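3.2. Procedimiento de tasación y descripción de las piezas

El corpus procede del fondo del taller Tsoukalas, cerrado por jubilación de su titular y adquirido después por la casa Branberg. Consta de 307 piezas, en su mayoría colgantes y sortijas de oro de 18 quilates, con un grupo menor de broches de platino. Se excluyeron las piezas sin contraste legible y las que habían perdido la piedra central.

Cada pieza se fotografió, se pesó y se describió en una ficha. La descripción siguió el vocabulario de Deligiannis, que distingue entre engaste de garras, de bisel, de grano y de carril. Cuando una sortija combinaba dos sistemas - caso frecuente en las de piedra central con hombros de diamantes - se anotó como principal el de la piedra de mayor peso. Las medidas se tomaron con calibre. El peso en quilates de las piedras montadas se estimó por fórmula, sin desmontarlas.
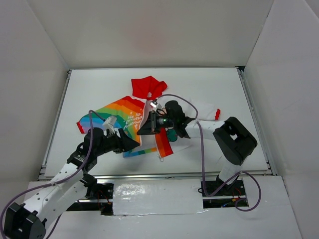 Figura 2. Superficie de trabajo con prenda de capucha roja extendida y dos brazos robóticos.

Las fichas fueron revisadas por una segunda tasadora, Evangelia Vrettos, que desconocía la valoración inicial. En 60 piezas hubo desacuerdo sobre el tipo de engaste o sobre la calidad de la talla. La mayor parte correspondía a diamantes en talla pera con la punta cubierta por la garra, donde la simetría del contorno es difícil de juzgar. Los desacuerdos se resolvieron en sesión conjunta con lupa de diez aumentos.

Para los precios se usaron los catálogos de venta de Flelside y Sillbridge. Ambos publican el precio de salida y el de remate, pero solo Sillbridge detalla si la cadena se vende con el colgante.
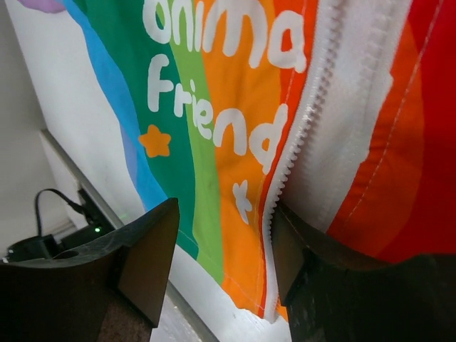

Esta diferencia obligó a separar el valor de la cadena en los lotes de Flelside, para lo cual se aplicó el precio del oro al peso más un margen fijo de hechura. El procedimiento subestima las cadenas de eslabón trabajado a mano, pero estas son escasas en el corpus y no alteran el orden de los resultados.

Los lotes con remate superior a 3000 euros se analizaron por separado. En ese tramo el precio depende menos del metal y más del color de la piedra central, sobre todo en las aguamarinas, cuya saturación varía mucho de una pieza a otra. Se registró el color con luz normalizada y fondo neutro, siempre por la mañana, y se repitió la lectura en las piezas montadas en oro amarillo, ya que el reflejo del metal tiende a desplazar el tono hacia el verde.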